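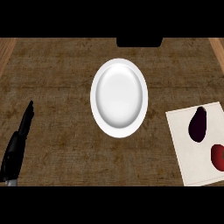
Start layout, simulated table: plate empty, eggplant and tomato on the cloth, left gripper open floor to work in.

Rutero Robotics Club – Pre-Run Checklist, Simulation Bench
Task: move both vegetables from cloth to plate
Checked by: Zyanya Cortés
Second check: Tharun Kamath
Session: Wednesday, after school

1. Correct scene file loaded – OK
Much nicer than the gray table we had in June! The wood grain makes it easier to judge distance too.

2. Plate empty at reset – OK

3. Both vegetables on the cloth and apart from each other – OK
Plenty of space between them. Tharun wants to try them closer together once we have a few clean runs.

4. Left gripper clear of the plate – OK
Nice wide gap, so no bump on the first move.

5. Gripper holding nothing at start – OK

6. Whole tomato inside the camera view – NOT OK
Only the left part of it shows. Shift the start position or widen the view, then redo items 2 and 3. Bình is on this.

7. Speed limit set to 160 – OK
It was still at 700 from the stress test. Please, please put it back when you finish!

8. Step limit set to 1000 – OK

9. Stop key tested by each driver – OK for Zyanya and Tharun
Padmavathi still has to do hers before she drives.

10. Log folder named and writable – OK
Use the team name first (Jeser or Conley), then the run number.

11. Six practice resets without an error message – OK
All six went through, and I was cheering by the last one – the reset script Kyu-ri rewrote is so much faster.

Result: HOLD until item 6 is fixed. Everything else is ready to go, and I can't wait to see the eggplant run.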